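4.2 What changed for the people who tidy

I should say first what the work was like before we turned up. Gokulura runs furnished rooms for people on long work placements, and the housekeeping side is handled by Plestari, a contractor that sends its staff in while the tenants are out. When I began my visits there were 27 people on the room teams. They worked in pairs, one on beds and floors and the other on everything left lying about, and the second job was the one everybody tried to swap out of. It's all bending and reaching, and it never looks like much when it's finished.

The plan (Dretent's plan, really, I only came along to watch and ask questions) was to have a machine take over the picking up. For that somebody had to show it how, and the somebodies were the housekeepers themselves. They swapped their gloves for a pair of hand-held grippers and spent part of each shift picking up rubbish and putting it in the bin, over and over, on beds and desks and floors. By the end of November we had 2,920 usable recordings. I had expected people to resent it. Some did, and I'll come to that, but the first complaint I wrote down was about wrists, and so was the second.

So the wrist problem got sorted before anything else. Shifts with the grippers were cut to 2 hours, and pairs could decide between themselves who took the first half. I think this mattered more than the training session did, which was long and had too many slides in it.

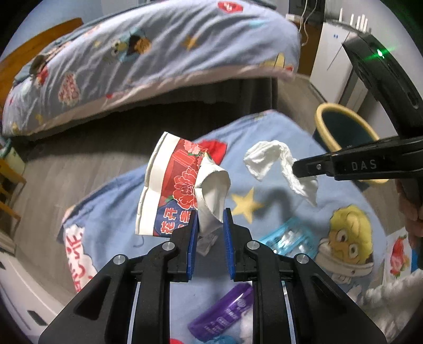

Figure 3. Picking up litter from a bed with two hand-held grippers: a crumpled paper cup and a tissue.

What surprised me was how quickly people began to talk about their own job in a new way. Before, if I asked how you clear a bed, I got a shrug and "you just clear it". After a few weeks with the grippers I got proper answers. You squeeze a paper cup differently from a bottle. You take a tissue by whatever bit is sticking up, and you don't chase it if it slips. You look for the small clear bits of plastic, which vanish against a patterned sheet. And you have to decide what is rubbish in the first place – this came up in nearly every interview. A wrapper might be empty or it might be somebody's supper. The housekeepers had been making that call all day long for years, and it wasn't written down in any Plestari handbook I was given.

It is written down now. The teams drew up their own list of things to leave alone, and Dretent used it when labelling the recordings. Several people told me they were proud of the list. One woman said she'd have liked to be paid for it, and I had no good answer to that, as the gripper shifts were paid at the ordinary room rate and the list was done in tea breaks.

The resentment, when it came, was about pace. A recorded pick has to be slow and clean, and rooms still had to be turned round by the usual time. For the first 4 weeks the targets weren't changed at all, so the pairs rushed the rest of the room to make up for it. The supervisors knew – they were covering rooms themselves by then – but the booking system, which everyone calls Bae after the name on its login page, had no way of marking a recording shift. Once a box for it was added the grumbling mostly moved on to other subjects.

As for the bigger worry, whether the machine would leave fewer jobs, I can only report what people said to me. Older staff tended to think they'd be retired before it could manage a duvet. The younger ones were less sure, and two of them asked whether Dretent was hiring. I return to their interviews in the next section.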